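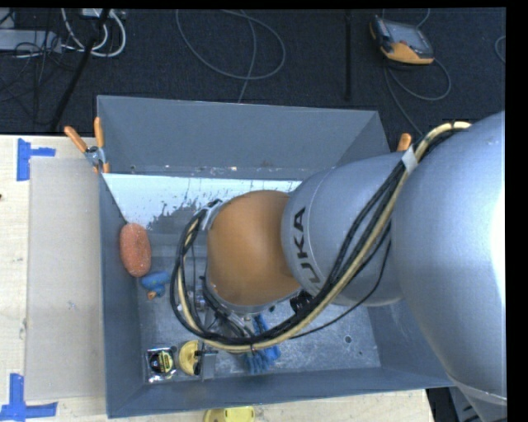 2 de febrero de 2022
Célula de vaciado, pedido Stirkis

Turno completo con el KUKA en el cajón de artículos mezclados. Salieron 1.790 piezas; el objetivo para marzo son 3.000. Las blandas siguen siendo las peores, sobre todo contra la pared.

Personal: antes en Nuda vaciaban a mano dos personas por turno. Ahora una carga cajones y la otra atiende paradas y repasa lo que queda al fondo. Menos espalda, más espera de pie. Piden un aviso sonoro, la luz no se ve desde la mesa de embalaje. También quieren rotar cada 60 minutos; probamos y a los 40 ya preguntaban por el cambio.

Pendiente:
Revisar el recorrido de las mangueras.
Preguntar a Kolter por las ventosas.
Formación del turno de tarde en Cabello, falta fecha.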